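We use cookies to remember your settings. Accept / Manage

Nedovell College — Press & Public Relations Office
Walk-through checklist, Saithong Hall, TV recording for the "Meet Nedovell" series
Checked by: Mylene Gatchalian, with Virgilio Magbanua (Donimine crew)

1. Exits
Main doors — OK, both open fully.
Side door, stage left — opens but sticks. Push hard. Reported to Reynaldo Cabrera.
Exit signs — lit, except back corridor. FAIL. New bulb before guests come in.

2. Seating
136 seats set out, aisle kept clear. OK.
Front row too close to camera track, moved back one row's width.
Wheelchair spaces: 2, both with a clear view. OK
Comment — B. Umali wants extra chairs along the wall for the dean's guests. No. That's the exit route.

3. Power and cables
Stage box tested, OK.
Cable run across center aisle — FAIL at first look, no cover. Zosulano ramp now on, taped both ends. OK on recheck.
Extension lead by the podium has a split sleeve. Taken out of use, tagged.
Nothing plugged into the kitchen sockets during recording, kettle included.

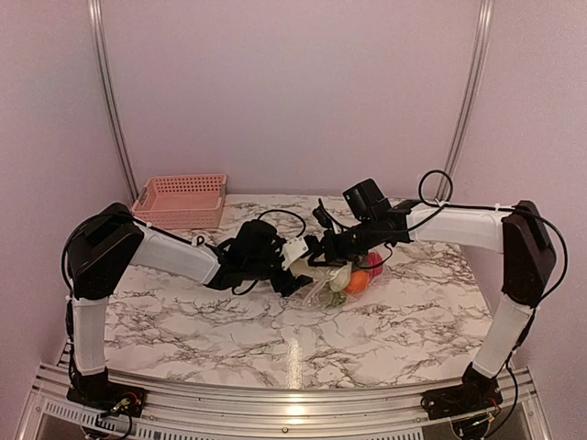
4. Lights and set
Stands sandbagged, clamps and safety chains checked. One chain missing on the far left lamp, Virgilio has spares in the van. Do not raise that lamp untill it's on. Interview table still to be picked. Glare is the thing to watch — white marble-pattern top like this one gets a bright shine right down the front center, and the guest has to look across it for nearly 90 minutes. Cloth or a matte top please. Plain pale walls are fine, leave the banner rolled up.

5. Stage and steps
Handrail firm. OK.
Top step edge strip lifting — glued, check again morning of.
Podium wheels locked. Nobody leans on it anyway, sign stays up.

6. Guest refreshments
Hand-wash sink working, soap yes, paper towels NO.
Fridge cold, shelf wiped. OK
Food in closed bags or boxes, name and date on each. Allergy list to Remedios Rivera, she has 2 replies still missing.
No food past the green room door.
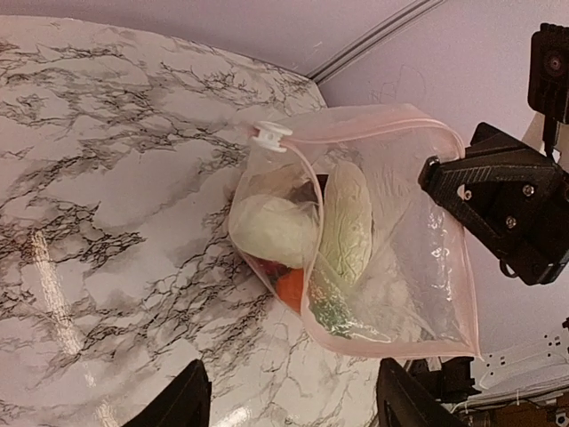
Clear zip-top bag, pink seal, small white slider on the track.

Comment — labels were not ready at time of check. Remedios to print.
Comment — bins need lids. Asked twice.

7. First aid and contacts
Kit in green room, seal unbroken. Burn dressings low, reorder.
Phone list by stage door is last year's. Replace.
Press desk to have its own copy, plus the vice president's driver's number.

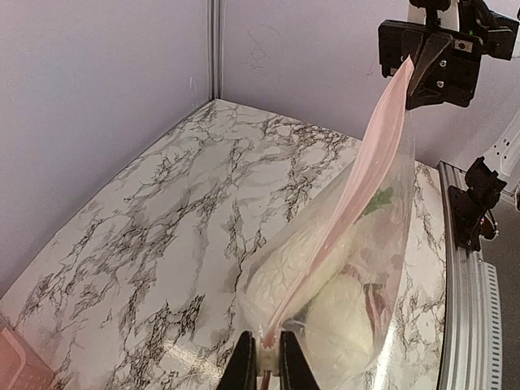
Clear bag with pink zipper strip, food inside.

8. Sign-off
Open items: corridor bulb, lamp chain, step edge, paper towels, bin lids, phone list.
Recieved by R. Cabrera. Recheck before doors — Mylene has the keys.

Last updated: September 30, 2024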